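# Prothero wrist-view set: setting up and looking after the simulated gripper

Hello, and thank you for picking this up! It is a small README for one simulated cell, the Prothero arm with its parallel gripper, and it covers how we set the hand up and keep it well behaved between runs. There are 148 episodes, recorded at 20 frames a second.

Before each batch, load the Nudero config, open the fingers fully and look through the wrist view with nothing held. You want both fingers in sight with clear space between them, like so: 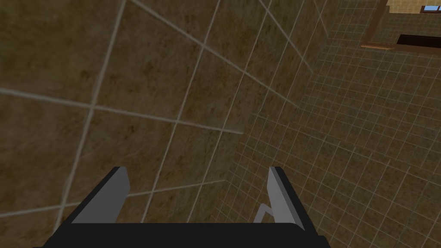

Hưng Khổng would add that the open check ought to be repeated after every config reload, as the finger limits have a habit of slipping back to their defaults.

Quite right, and it only takes a moment. After that comes the closed check, for which we use the paintbrush (a lovely awkward thing to hold). Close slowly, let the fingers settle, and make sure the brush stays put between them before you move the arm.

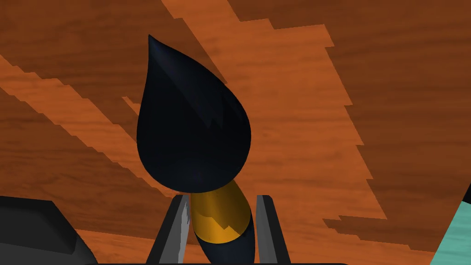
If the fingers jitter once they have closed, lower the grip stiffness in steps of 2 and try again. Should that fail, delete the cached contact file and reload; we did this rather a lot in December, and it nearly always sorted things out.

Comments

Parvaneh Safavi: Lowering the stiffness cured my jitter, thank you! Is episode 18 meant to start with the fingers shut?

Beno: Mine starts that way too. Reloading the config first didn't change it.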